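**Gripper won't fully close on thin items (countertop cell)**

Status: open, kind of
Opened by: me, from the Poltomcombe bench
Watching: Hala Akl, Mehrangiz Jafarzadeh

OK so picking this up from where I left it last night. Short version for anyone just joining: the gripper opens fine, moves fine, and then on maybe one pick out of four it stops closing early and reports "object held" when there's nothing between the fingers. The arm then happily carries a handful of air over to the drop spot and opens up like it did something. Very proud of itself!

First time I caught it was episode 663 of the toast task. I scrolled back through the log and I'm pretty sure it was doing it before that and I just wasn't looking (sorry, Hala, you did ask).

What I tried, in order:

1. Power cycled the gripper. Good for 25 clean picks, then right back to it.
2. Reseated the cable at the wrist. No change.
3. Swapped in the spare cable from the Vrabec kit. No change, and now I have to zip-tie the whole thing again.
4. Re-ran the open/close calibration with nothing in the way. It passed, which annoyed me.

After that I parked the arm over the counter with the fingers wide open and just ran the close command by itself, over and over, no planner, no camera stuff. I wanted to know if it was the hand or the software feeding the hand.

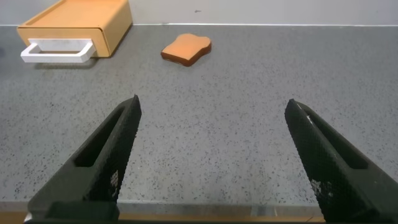
It false-tripped on the bare close command too, so I'm ruling out the planner. Sorry for blaming you in chat, Donitgate branch. You were innocent (this time).

Then I dumped the motor current. The "held" flag goes up when current stays over the limit for 30 ms, and on the bad closes there's a bump partway through the travel that sits right at that line. Good closes have the bump too, only smaller. So something's dragging in there and the threshold is set tight enough that a little extra drag looks like a slice of toy bread.

> **Hala:** Did anyone touch the limit when we moved to the softer grip profile? I remember lowering it in October so we'd quit squashing things.

Yep, found it. It's in the soft profile and it never got retested with this hand.

> **Mehrangiz:** Please don't just raise it and walk away. If the drag is real, it'll keep getting worse. When was the linkage last greased? Manual schedule we wrote says every 2,000 cycles.

Uh. I can't find an entry. I'm going to call that a no.

So here's where I am:

- Put the limit back to the old value on a test profile only. Ran a short batch and got no false holds, but it's squeezing harder than I like, so I am NOT pushing it to the shared config.
- Added a check on finger position. If the flag says "held" but the gap is wider than the thing we're picking, it aborts and goes home. Ugly, works.
- Linkage still needs to come apart. I don't have the small hex driver here, it's in the Rosbridge toolbox.

Until that's done please don't run the cell unattended, and if it stops mid-close, hit the e-stop before you reach in. It retries by itself after a false hold and it's faster than you'd think.

Mehrangiz, can you bring the driver and the grease when you come over? I'll leave the cover screws loose and put the current plots in the ticket folder tonight. Leaving this open till we've seen the inside of that linkage.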